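Notes on the maze set, 6 Aug 2026

I have been collecting simulated demonstrations for the maze box task, and the first batch is far enough along to write down what I would do differently. The setup is two arms, one table, and a green box with handles and a purple ball inside. The policy gets a wrist view and a wider view at every step, plus joint positions and gripper opening. 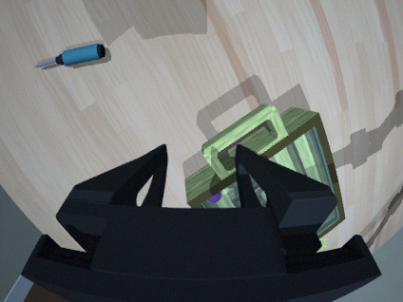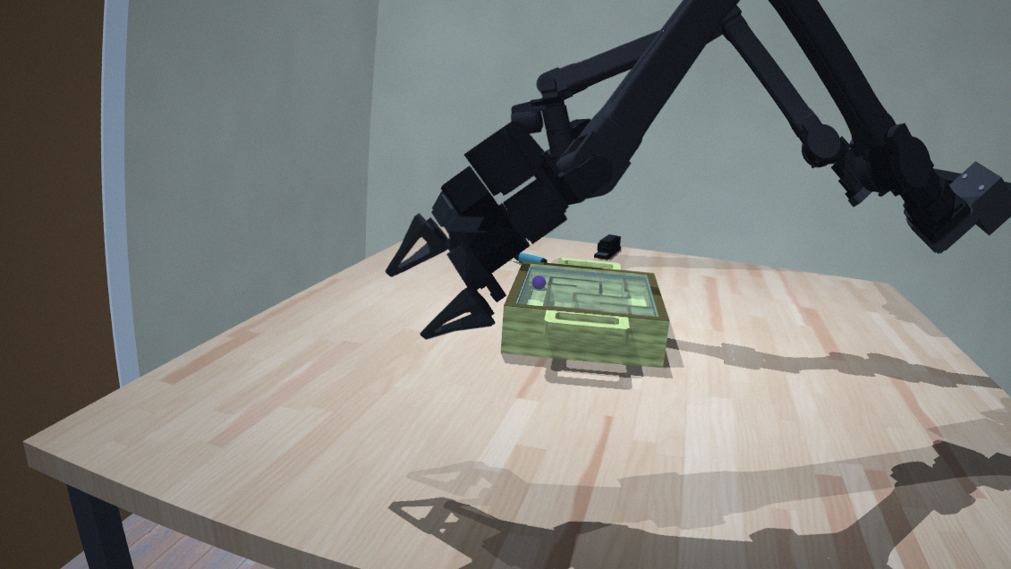 *Maze box on the table: gripper view first, wider view second.*

The batch has 406 episodes. I drove them all by hand with a pair of leader arms, in blocks of 40, then stopped and replayed the block before starting the next. Replay catches most of what goes wrong in recording. In March I skipped it and lost a whole set to a clock offset between the joint log and the renderer.

The main problem with the wrist view is that the gripper hides what it is about to touch. Close to the box, the right finger covers a good part of the interior, and the palm takes another piece. A policy trained on that view alone learned to come in at one angle and repeat it. Adding the wider view helped. Adding more box rotations helped more, and I should have done that from the start.

Shadows are the second problem. The light is hard and the arms throw long dark shapes over the wood. When I kept the light fixed, the policy seemed to use the shadow of the fingers as a height cue. That is a fair cue in one renderer and a bad one anywhere else. I now draw a new light direction per episode and soften the edges in one of every five.

The reset script, which I call Skolora, places the box first and everything else after it. Small objects can land close to the box or against it. I left those cases in at first, then found that my own driving got hesitant around them: long pauses, small corrections, a second try. Those pauses end up in the data. Natalina Amato read through the logs and suggested trimming any stretch where both arms stay under a speed threshold for more than four seconds. I applied that to the whole batch. It shortened the episodes without changing where they end.

Labels are plain. Each episode gets a pass or fail, a start pose for the box, and a free text note. I kept the fails, in a separate folder, with the step at which I gave up.

Still open:

- The clear panel reflects differently in the two views, and I have not tested whether it matters.
- The second arm does very little in the early part of most episodes. I may mask its actions there.
- File size. Storing both views at full rate is wasteful, and half rate is next on my list to try.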